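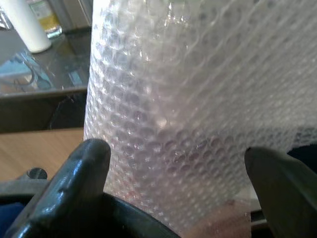

Ticket: Engine stumbles and dies hot, street roadster with rebuilt two-barrel carbs
Status: Open, then Monitoring, then Closed (with reservations)
Product: Andier rebuilt carburetor pair, Womamus electric fuel pump, Madex regulator
Opened: 17 November 2018

Original report

Flathead V8 in a channeled roadster, two carbs on an aluminum intake, six-volt system converted to twelve years ago. Starts fine cold. Drives fine for the first 6 miles. After that, any stop longer than a traffic light and it stumbles when I pull away, and if I shut it off at a gas station it won't restart until it has sat with the hood sides off.

Before anybody types the words "vapor lock," please read the rest. I have been told vapor lock by everyone who has ever leaned on the fender of this car. It did this in July and it is doing it now with frost on the driveway. I don't buy that the fuel is boiling in the line in both cases.

Parts changed before opening this ticket:
Coil (two different ones, no change)
Condenser (three, because I don't trust new condensers)
Fuel filter, glass bowl type
Tank vent checked, cap left loose for a whole drive, no change
Both carbs sent out and returned by Andier as "rebuilt and flow tested"

The tag on the carbs says flow tested. It doesn't say what they were tested against.

Reply from support, first response

Thank you for the detailed report. The symptoms are consistent with vapor lock. Please fit an insulating spacer under each carburetor and route the fuel line away from the exhaust manifold.

Customer update

Spacers have been on the car since it was built. The line runs down the outside of the frame rail and comes up at the front, nowhere near the headers. I said in the first message that I would like to skip this one.

I put a gauge on the fuel line between the regulator and the carbs. Regulator dial is set at two and a half pounds. Gauge reads two and a half at cold idle. After a 6 mile drive it reads a little over five and the needle shakes. Shut the engine off with the pump still running and it keeps creeping up. These carbs do not like five pounds. I think they are flooding, which is the opposite of what I have been told for months.

Plugs from both banks came out black and sooty, front to back.

Reply from support, second response

Please confirm the gauge is accurate. Low-cost gauges often read high.

Customer update

Fair question, so I borrowed a second gauge from the shop that did my rear axle and teed both in. They agree to within a needle's width. I also hooked both to a regulated air line at the bench and they tracked each other all the way up and back down. If both are wrong, they are wrong in exactly the same way, and I don't think that's likely.

I also tried running the old mechanical pump with the Womamus pump switched off. Pressure stayed under three the whole time. The car drove 133 miles over two days and died zero times. It was a bit lazy at the top of third on a long hill, but it restarted hot every time I asked it to. I would not call that proof. I would call it a good reason to stop talking about heat shields.

Reply from support, third response

We have forwarded your readings to the regulator team. Please check for debris at the regulator seat. Sealant tape on the inlet threads is a common source.

Customer update

Took the Madex regulator apart. No tape, I use paste. There was a small curl of brass lying across the seat, the kind of thing that comes off a fitting when the threads are cut. It could have come from my fitting or it could have been in there out of the box. I can't tell and I doubt you can either. Flushed it, wiped the seat, put it back together.

Pressure now holds at two and a half, cold and hot. Creep with the engine off is gone.

That explains the pressure. It doesn't quite explain why the trouble waited until the engine was warm, as a chip on the seat should leak cold too. My best guess is that the diaphragm softens a bit with heat and the valve sat slightly crooked against the chip. It's a guess. If the regulator team has a better one I would like to hear it.

Reply from support, fourth response

The diaphragm explanation is possible. We can offer a replacement regulator under warranty.

Customer update

Accepted the replacement and put it on the shelf. The cleaned one stays on the car until it gives me a reason to take it off. Changing it now would just mean I never find out.

Since Andier asked, I also pulled the tops off both carbs. Float on the rear one was set too high by the spec sheet that came in their own box. Front one was right. So they were rebuilt, and maybe one of them was tested. Reset it myself with the Karagiannis float gauge.

Monitoring

First 100 miles after the fix: no stumble, no hot restart trouble. Plugs going tan on the left bank, still a shade dark at number four.
At 200 miles: same. Number four has caught up. One slow restart after lunch, caught on the second try. I noted it and it hasn't come back.

Closing note from customer

You can close this. Please don't file it under vapor lock, and please don't mark it as solved by the spacers, as the automatic email did. What changed was a clean regulator seat and a float at the right height, both within the same afternoon – my fault, I should have done them one at a time. I'll reopen if it acts up when the weather turns hot.

Resolution code: Contamination, fuel regulator. Float level, rear carburetor.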